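Breakfast line automation at Breton

Breakfast line automation is the use of robot arms for the small repeat jobs in a staff kitchen, mostly moving bread between a mat, a toaster and a plate. I work in the kitchen at Breton, so I'm writing from the inside (and I edit this entry on my breaks!). We turn out 2239 slices in a normal February, and every one of them used to go through somebody's fingers.
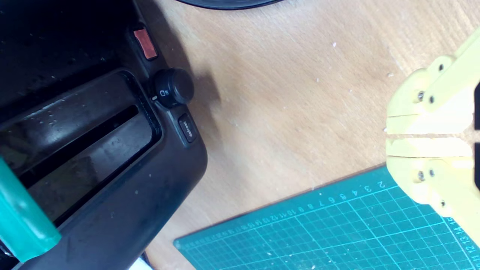

The people side surprised me most. Folks worried about hours first, then about who gets yelled at when toast is late. Covevel, who did our setup, spent 17 days with us, and most of that was talk - where the bread starts, who wipes up crumbs, who is allowed to hit stop.

A slice of bread is a tough thing to grip, by the way. It bends, it sheds, and no two have the same edge, so the fingers have to pinch without crushing it.

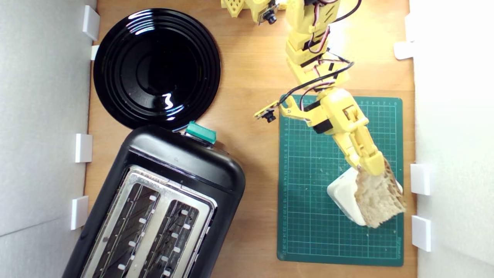 What changed for the crew

Three of us now take turns as line minder, a job that didn't exist before. You set out bread, check the browning knob, and step in when a slice gets dropped. I like it, though I miss chatting over the toaster, and the folks at our Chisholm site say the same. Pay went up a little for minders, but the early shift is still early.
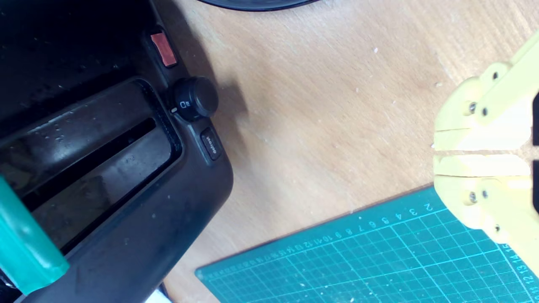
Breton Kitchen Services - Moller Building Team

Training takes one morning. New people shadow a minder, then run the line themselves with one of us close by. Cleaning is still done by hand, and so is the butter.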